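I got stuck on the second island in Galang for a whole evening before Dede Owusu showed me how to build a decent starter base, so let me save you the trouble!

First, grab wood and stone near the beach (30 of each is plenty) and craft the workbench.
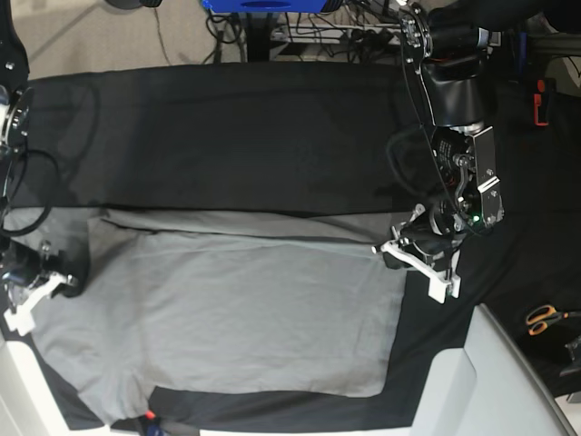

Light gray T-shirt on a black cloth.

Next, head uphill to the flat spot by the waterfall. Put down your bed before anything else, so you respawn there and not back at the dock. 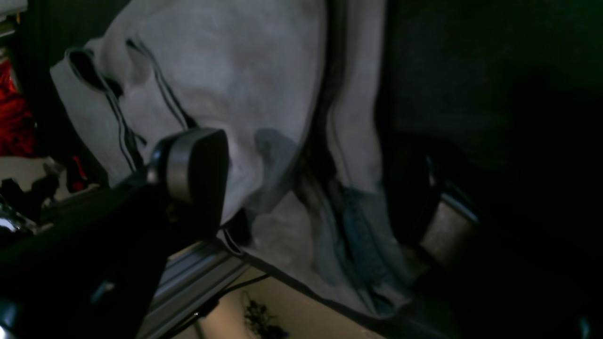
Walls come after that. I go 6 tiles wide, leave a gap for the door, and stick the furnace in a corner. 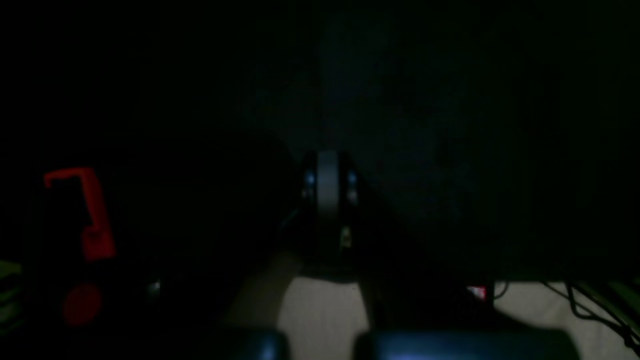
Once you've got 1,300 coins, buy the Filus lantern from the trader. It keeps the night crabs away (I hate those things) and you only need 2 for the whole base. 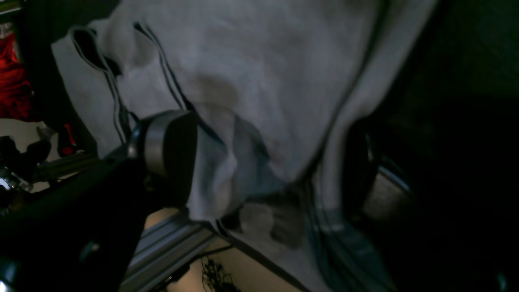
Can I move my base later?
You can, but pack up the chests first or everything inside them drops on the ground.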